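Setting Up Your Prediction League in Polero
Section 2: Before the first match

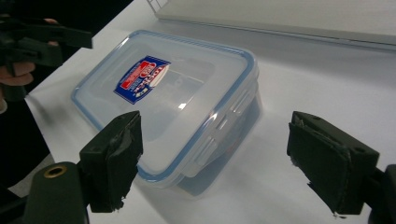 Clear storage container with its lid on.

Right, so you've installed Polero and you've got the login email. I've run the Prindham league on it since it replaced my old spreadsheet, and this section covers everything you need to do before anyone can put a score in. It takes me 30 minutes at the start of a season, most of it spent chasing people for their email addresses.

Have your list of players and the fixture list to hand before you begin. If your club's games are still showing as "date to be confirmed", carry on anyway, you can fix those later (see the note after step 5).

Creating the league

1. Log in and press New League at the top of the page. Give it a name your players will recognise. You can change the name afterwards but the web address keeps the old one, so the league at Fornden will be called "test test" for as long as it exists.

2. Choose the competition you're following. You can choose more than one, and cup games can be switched on or off separately. I leave the early cup rounds off - nobody in my league has ever had a strong view on who the reserves will beat.

3. Set the deadline for predictions. The choices are kick-off, one hour before kick-off, or the night before. I use one hour. With kick-off you'll get people waiting for the team news and then complaining that the page was slow.

Caution: the deadline can't be moved once the first prediction of the season has gone in. Talk it over with your players first.

4. Pick the scoring system. Standard gives three points for the exact score and one for the right result. Long Shot gives extra if you were the only one to get it. We tried Long Shot for a season and Rozália Vondráček won it by predicting daft away wins every week, and good for her, but we went back to Standard.

5. Press Load Fixtures and wait. It can sit there looking frozen for a minute or 2. Leave it alone! If you press it again you'll get every match twice, and they have to be deleted one at a time.

Note: games moved for television update themselves overnight. Postponed games don't. You need to open the match, tick Postponed, and then put the new date in when there is one. Predictions already made are kept unless you tick Clear as well.

Adding your players

6. Go to Players and paste in your email addresses, one to a line. Commas confuse it.

7. Press Send Invites. Each player gets a link that works once. If somebody says theirs has stopped working, they've nearly always opened it on their phone and then tried again on the computer, so just press Resend next to their name.

8. Make at least one other person a Deputy. A deputy can enter scores and reopen a locked match but can't delete the league. Mine is Stijn Segers, and I was very glad of him in February when I was away with no signal and three matches needed sorting out.

9. If you want a joker round, where each player doubles their points for one week of their choosing, switch it on now under Extras. It's off to begin with. Jokers can't be taken back once the first match of that week has started, whatever anyone tells you about having pressed it by accident.

Late joiners

People will turn up after you've started, usually after their own team has won a couple. Under Players there's a box marked Starting Points, and you've got three choices: nothing, the same as whoever is bottom, or the league average. We give them the same as bottom. The Dewulf office league gives them nothing at all, which seems harsh to me, but it's their league.

Caution: don't use the average in the last few weeks of a season. It drops a newcomer into mid-table and you'll hear about it.

Checking it works

10. Put in a prediction of your own, log out, log back in and see that it's still there. Then ask your deputy to do the same.

11. Open the Table page. Everyone should be listed with a nought next to their name. Anyone missing hasn't accepted their invite yet.

Note: the Table page holds up to 1,000 players. The big Prindham and district league reached 1,090 and had to be split into two divisions, so if you think you'll get anywhere near that, set up divisions from the start under Extras.

Ties on points are settled by the number of exact scores, then by who joined first. I don't love the second part but there's no way of changing it at the moment.

Section 3 covers entering results by hand, abandoned matches and penalty shoot-outs.

Last updated April 26, 2024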